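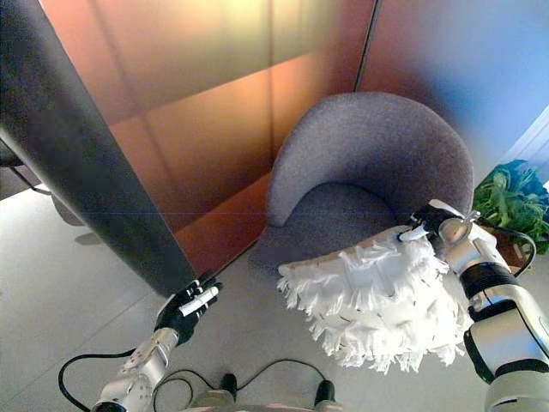

Ticket 2086
Product: Flidport home hub, with Tian wall thermostat
Location: Jallstead, ground floor living room
Status: Closed
Opened: 17th January

Reported problem

Thermostat drops off the hub overnight. The app shows "Device not responding" in the morning and the heat stays at the night setting until someone turns it up at the wall. Installed in September and worked without trouble until the router was replaced. Hub firmware is up to date. Thermostat batteries were changed before opening this ticket, no difference.

First reply from support

Please confirm the following: whether other devices on the hub drop at the same time, what the hub light shows when the thermostat is offline, and whether the router combines both Wi-Fi bands under one network name. Please also send the hub log. Settings, Advanced, Export log.

Customer reply

Door sensor and the two lamps stay connected. Hub light is solid green. Router uses one name for everything. Log attached. The thermostat is in the same room as the hub, with a clear line between them.

Support notes

Log shows the thermostat missing 28 check-ins in a row, then rejoining when a button is pressed on the unit. Hub stays online the whole time, so the internet connection is not the cause. The lamps and door sensor use the hub radio. The thermostat is paired over Wi-Fi and is the only device affected.

Steps tried

Restarted hub and router. Dropped again the same night.

Removed thermostat from the app and added it again. Held for 2 nights, then dropped.

Moved the hub to the other side of the room, away from the TV. No change. Moved back. 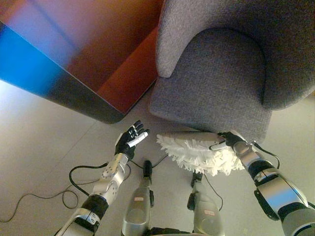
Living room, cabinet and armchair.

Turned off band steering on the router and made a separate 2.4 GHz network called Korine. Paired the thermostat to that network only. Stayed connected overnight.

Turned band steering back on as a test. Thermostat offline by morning. Turned it off again and it reconnected after a button press.

Cause

The router was trying to move the thermostat to the 5 GHz band during quiet hours. The thermostat has no 5 GHz radio and stopped retrying after repeated refusals.

Fix

Keep the thermostat on its own 2.4 GHz network with band steering off. Phones and laptops can stay on the main network. The app still controls the thermostat through the hub.

Follow-up

Customer reports 7 nights with no drops. The morning schedule is running at the set time. Asked whether the separate network has to be set up again after a router update. Answer: check that band steering is still off, as some updates reset it. Pairing does not need to be repeated if the network name and password are the same.

Ticket closed. Reply to this ticket to reopen.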